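Progress report to the Enley Fund
Good practice for two-armed robots in shared offices
Period covered: spring through October
Prepared by Wanting Jiang, project lead, with Fares Masri, safety and training

Where we are

I'm so pleased to be writing this one. When we sent the last report we had a pile of notes, a draft with more brackets than sentences, and a strong feeling that office work needed its own set of rules. We now have a working code of practice that people are using every day at the Akside office, and it has already been changed by the people who use it, which to my mind is the best sign we could ask for.

For anyone on the board who is new to the grant: you are paying for a short, plain code that tells an ordinary office how to run a two-armed robot near desks, chairs, cables and people. There is plenty of good guidance for factories. Much of it assumes a fence, a painted line on the floor and a trained operator standing by. An office has a carpet, a printer queue and somebody who has left a bag in the aisle. The code is called Saludo (the first rule we wrote was about how a robot and a person should greet each other's space, and the name stuck).

What we said we would do, and what got done

Draft code, second version: done. It is 2 pages long, printed on both sides of one sheet. We fought hard for that length. The first version ran so long that people signed for it without reading it, and Fares could tell by asking them where the stop button rule was.

Handling sheets for common office items: done for binders, folders, boxes, books and trays. Drinks and anything with a blade have been left out on purpose and are covered by a flat "no" in the code.

Supervised trial sessions: we promised 200 and we have run 200. I thought we would be short after the summer break, but the team at Akside took on early starts and made it up.

Log review: half done. More on this further down.

Training for new supervisors: done for the Akside staff, not started at Vollside.

The rules that are working

The rule people like best is the quiet circle. Before a session starts, the supervisor walks the full reach of both arms, moves chairs out of it, and says out loud that the circle is clear. It takes very little time. We wondered if people would feel silly saying it to an almost empty room at eight in the morning, and some did at first, but it has become a habit and now you hear it before every run. We have had people from the other end of the office come over to ask what it meant, and that turned into some of our best conversations about the project!

The second rule I want to mention is "one person holds the stop." In our first draft anyone nearby could be responsible for stopping the robot. That sounded generous and safe, and in practice it meant two people each thought the other one was watching. Now one named person has the stop in hand, and if they need to answer the phone, the session pauses. Anyone may still call a stop out loud and it must be obeyed. Both halves of that rule are needed and they are printed together in bold.

The third is the slow start. The first run with any new item is done at reduced speed, even if the item looks just like the last one. Supervisors grumbled about this for a week or so. Then we brought in a batch of secondhand binders with stiffer covers than the ones we had been using, and after that the grumbling stopped.

Rules we changed

Our original cable rule said that cables on the arms must be "tidy." Fares pointed out that tidy is a matter of taste. A cable pulled in tight looks very neat and can be strained as soon as a wrist turns. The new wording asks the supervisor to check that each cable has enough slack for the full movement planned and that no loop can catch on a desk edge, a drawer pull or a chair arm. There is a small drawing to go with it, which Fares did himself and is quietly proud of.

We also dropped the rule that the robot must always work on a cleared desk. Real desks are not cleared, and people were carrying everything off to another table, running the session, and carrying it all back. That is no use to anyone. The rule now says that the supervisor removes liquids, glass, blades and personal items from the reach area, and that everything else may stay if it has been looked at and noted in the log.

A smaller change: session notes used to be written up at the end of the day. They are now written before the next session begins. The quality of the notes went up right away.

Handling sheets

These have been the most fun part of the year. Each sheet covers one kind of item and fits on a half page. It says what to check before the item goes in the robot's reach, how it may be held, how high it may be lifted over a desk, and when to give up and do it by hand.

The binder sheet took the longest by far. You would think a ring binder is a simple thing. It has a hard cover that can swing open, a spine that may be wide or narrow, rings that may or may not be fully shut, and a weight that depends on how much paper somebody has stuffed into it. Supervisors kept asking us very good questions. Should both hands press on the covers or should one take the spine? How far may it lean before you call a stop? Do we treat a full one and an empty one the same way?
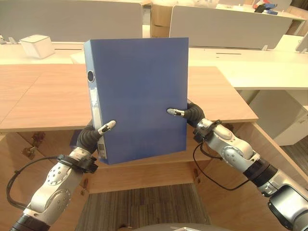
The answer we settled on for that last question is no. A full binder gets its own line on the sheet, with a lower lift height and a second check of the rings. For the lean, we tried writing down an angle and dropped it, as people can't judge angles by eye while also watching two arms. The sheet now says that if the item is still tipping further after the grip has settled, the supervisor stops the run. A steady lean is fine. A growing one is a stop. People understood that the first time they read it.

We also added a line about contact. Padded fingertips on a smooth cover need enough pressure to hold and not so much that the cover bows, and the sheet asks the supervisor to look at the cover from the side during the first hold. If it bends, the session goes back to setup.

What hasn't gone as well

The log review is behind. We planned to have 2 people read every session log separately and then compare what they marked as a concern. The first 50 logs have been done this way and the results were very useful, but it was slow going, mostly due to the logs themselves. Our form had one big open box for remarks and people used it in every way you can imagine. One log had a lovely account of the weather. We have now split the box into "what was planned," "what happened" and "what I would change," and the newer logs are much quicker to read.

In those first logs, the most common concern was people walking into the reach area to pick something up during a pause. Most of them seemed to think a pause meant the session was over. The code now separates the two words clearly: a pause means stay out, and an end means the supervisor has said "session ended" and put the stop down on its stand. We will be looking for this one closely in the remaining logs.

Vollside is also later than we hoped. They are keen, and I have had nothing but kind help from the staff there, but they are moving two departments between floors and the space we were promised is full of furniture. We are going to train their supervisors at Akside first so that they can begin as soon as the room is free. I would have liked to have results from a second site in this report, and I'm sorry not to. A code tested in one office has only been tested on that office's habits.

Money

We are within budget overall. Training came in under, since none of it has happened at Vollside yet, and that amount will be needed next period. Printing went over by a small sum, all of it from reprinting the handling sheets on heavier stock after the first ones curled up. We have not moved any money between headings and don't need to at this point. The full table was sent separately to your office.

What comes next

Finish the log review, with both readers, and share the list of concerns with you in plain form.

Train the Vollside supervisors and run a first block of sessions there, using the code exactly as printed and with nobody from our team correcting things as they go. Fares feels strongly about this and I agree with him. If the sheet can't stand up without one of us in the room, we want to find out early.

Write handling sheets for loose paper and for small cardboard boxes stacked on each other. Loose paper is going to be a challenge and I can't wait to start.

Prepare a third version of Saludo. We have a list of proposed wording changes from supervisors and we will answer every one, including the ones we don't take up.

Two things we would like from you

Please tell us if you are happy for the handling sheets to be given away freely before the full code is finished. Other offices have begun asking for them, and the binder sheet especially seems ready to go.

And please come and see a session. Mornings are best, before ten. You'll be asked to stand outside the circle with everyone else, and you are welcome to call a stop if you see something you don't like. Fares will send directions and the visitor form with the budget table.

Wanting Jiang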